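그리퍼 손가락을 바꿔 끼우고 나서

12월 들어 저녁마다 작업실에 틀어박혀 있었더니 블로그가 꽤 오래 비었네요. 안부 댓글 남겨 주신 분들 고맙습니다. 저는 잘 지내고, 팔 두 대도 (대체로) 잘 지냅니다. 이번 글은 지난번에 예고만 해 놓고 미뤘던 그리퍼 비교 이야기예요.

후보는 둘이었습니다. 하나는 Vitell에서 나온 평행형 손가락이고, 다른 하나는 Fukent의 삼각형 손가락이에요. 평행형은 얇은 물건을 집을 때 정말 얌전합니다. 카드 한 장도 슥 집어 올려서 처음엔 이걸로 끝이다 싶었거든요. 그런데 길쭉하고 무게가 한쪽으로 쏠린 물건을 양팔로 넘겨주기 시작하니 이야기가 달라졌습니다. 한쪽이 놓는 순간 물건이 손가락 사이에서 핑그르르 돌아가 버려요. 하마다 겐타(Kenta Hamada) 씨가 메일로 "손가락을 의심하기 전에 쥐는 힘부터 보세요"라고 해서 며칠을 힘 조절에 매달렸는데, 조금 나아지긴 해도 성에 차지는 않더라고요.

그래서 삼각형 손가락으로 갈아 끼우고, 제가 제일 싫어하는 과제인 멀티탭 건네기를 다시 시켜 봤습니다. 멀티탭은 몸통은 딱딱한데 코드는 제멋대로잖아요. 코드가 어디에 걸리느냐에 따라 매번 다른 물건이 되는 셈이라, 골탕 먹이기에는 이만한 게 없습니다.
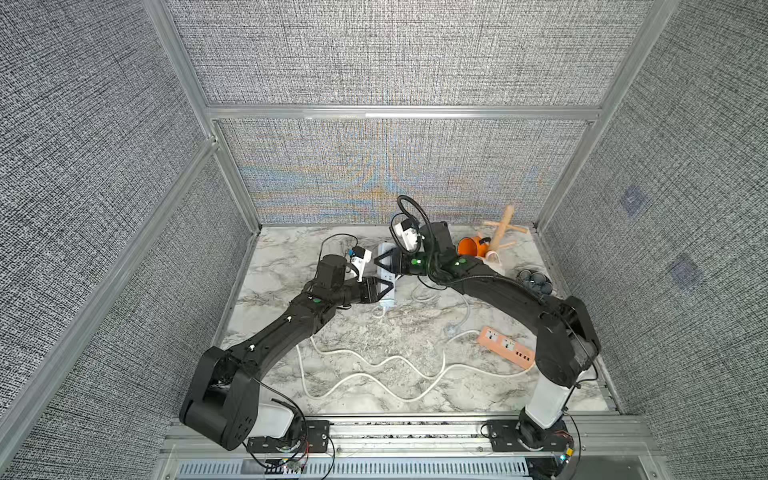
양쪽 그리퍼가 흰색 멀티탭을 같이 잡고 있는 순간. 분홍빛 멀티탭은 앞쪽에 있습니다.

제가 보고 싶었던 게 딱 이 구간이에요. 둘이 같이 쥐고 있는 동안 한쪽이 조금만 욕심을 내서 당겨도 반대쪽 손목이 억지로 비틀리거든요. 평행형으로는 100번 시켜서 63번 성공했는데, 삼각형으로는 같은 횟수에 88번이 나왔습니다. 손가락만 바꾼 것치고는 차이가 커서 저녁밥도 잊고 기록을 두 번이나 다시 봤어요!

손목 카메라는 아직 고민입니다. 위에 달아 두면 물건에 다가갈 때는 잘 보이는데, 막상 쥐고 나면 물건 자체가 시야를 막아 버릴 때가 많아요. 각도를 조금 눕히면 나을까 싶어서 받침을 새로 뽑아 보려고 합니다. 제어기는 Zodcombe 것을 그대로 쓰고 있고, 지금까지 쌓인 동작 기록이 3,956개예요. 대략 3,000개를 넘긴 무렵부터는 파일 이름 규칙을 대충 정한 과거의 저를 원망하며 살고 있습니다. 여러분은 꼭 처음에 정해 두세요.

손목 케이블도 여유를 넉넉히 뒀더니 이번엔 고리가 너무 커서 신경이 쓰이네요. 마루야마(Maruyama)에서 파는 짧은 케이블을 주문해 뒀으니, 도착하면 그걸로 바꿔서 머그잔 걸기를 해 볼 생각입니다. 혹시 삼각형 손가락으로 컵 손잡이를 잡아 보신 분 계시면 댓글로 요령 좀 알려 주세요.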